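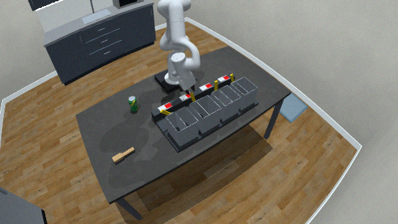

Nov 17, 2023

Long entry today, sorry to whoever reads this after me. I spent the morning on the sleep diaries and I want to get it all down before I forget which decisions were mine and which we made together at the table.

We now have diaries back from 226 families, which is a good deal better than I feared in June, when the first batch of envelopes seemed to have vanished into people's kitchen drawers. The question is still the plain one we started with: do toddlers whose parents keep a steady bedtime routine go on to have an easier time with language at the follow-up visit? I keep having to remind myself that we are not testing whether the routine causes anything. We are only looking at whether the two travel together, and families who manage a steady bedtime probably manage a lot of other things too (fewer night shifts, for one).

First job was the Radow diaries. The Radow clinic used the old form, the one with a single box for "bedtime," and parents filled it in every way you could imagine. Some wrote the time the child was put down, some the time the child was asleep, and one dear mother wrote both with an arrow and a little sad face. Lempi Hirvonen and I went back and forth on this and settled on treating the single box as time put down, unless the parent wrote otherwise. Those cases get a flag in column F. I am not thrilled about it, but the Badow forms have two boxes, so we can check on that side how far apart the two times tend to be and see whether the choice matters.

It may matter quite a bit. In the Badow pages I got through before lunch, there are children who are asleep almost as soon as the light goes out and others who sing to the wall for an hour. I would like a spread of that gap by age before I say any more.

Second thing – naps. We never wrote down a rule for car naps! I had been counting them and Lempi had not, and we only noticed when our totals for the same child came out different. New rule, as of today: a nap is a nap if the parent wrote it down as sleep and gave a start and an end. Anything like "dozed in the car a bit" goes in the notes column and is left out of the total. I redid my share of Radow under the new rule this afternoon. Lempi's share doesn't need much, she was already stricter than I was.

The vocabulary checklists are entered for all of Radow and most of Badow. The Dinu ones are still in the folder in the tall cabinet, second shelf. Please don't start on them until I have checked the ID numbers against the consent list, as 2 of them look to me like they have been swapped between siblings. Same last name, same street, birthdays fairly close. I left a message with the clinic and will call again tomorrow if I don't hear back.

Had a long talk over coffee about missing nights. Families were asked for fourteen and plenty gave us nine or ten, which I think is generous of anybody with a small child. My feeling is that we keep everyone with at least seven nights, including a weekend, and then run the whole thing again on the full fourteen to see if the picture changes. Lempi would rather set the bar at ten. We didn't settle it. I have counted up what we lose either way on the loose sheet tucked in at the back of this book, and we should bring it to the Sutness meeting along with the bedtime question.

Also for Sutness: the budget. There is 3000 left in the line for family thank-yous and postage, and the second mailing will take 500 of it. I'd love to use a bit of the rest for return visits with the families who speak another language at home. The checklist surely undercounts those children's words, and I don't feel right comparing them with the others until we have both languages.

Still to do:
Finish nap recount, Badow, from the blue tab on
Call Dinu clinic about the sibling IDs
Plot put-down time against asleep time, by age in months
Ask Lempi for her copy of the scoring sheet, mine has tea on it
Order more return envelopes, the larger size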